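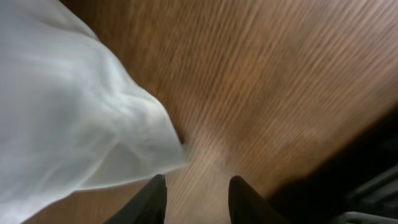

Figure 2. Thin white cloth on a wooden tabletop, lying in broad, loose folds.

3.2 Folding at the table

We came to the table rather late in our study of household linen, and I think both of us were a little surprised by how much people had to say about it. Of the 125 households in Matley and Widton that kept a laundry diary for us, 35 agreed to a longer visit, and in nearly all of those the folding was done wherever there was a flat surface free. Ironing boards were mentioned fondly and then left in the closet.

Thin cloth, of the kind in Figure 2, was by far the most talked about. A heavy towel stays where it is put, our hosts told us, but a light cloth slides on a smooth top, traps air when it is laid down, and doubles over at the corners just when you thought you had it square. Several people smoothed from the middle outward with the flat of the hand (one did this with her whole forearm, and very well too!), while others picked up two corners and started over as often as they liked. Kozma, who grew up in a house where sheets were folded by two people walking toward each other, kept wanting to offer help, and on two visits he did.

The diaries from Widton also mention the table itself more often than we had expected. Families wiped it down first, moved the fruit bowl, and in one case waited until supper was over and the homework was finished. We return to these small delays in Section 4, where they are set beside Holmgren's earlier notes from Gastuslow on shared drying rooms.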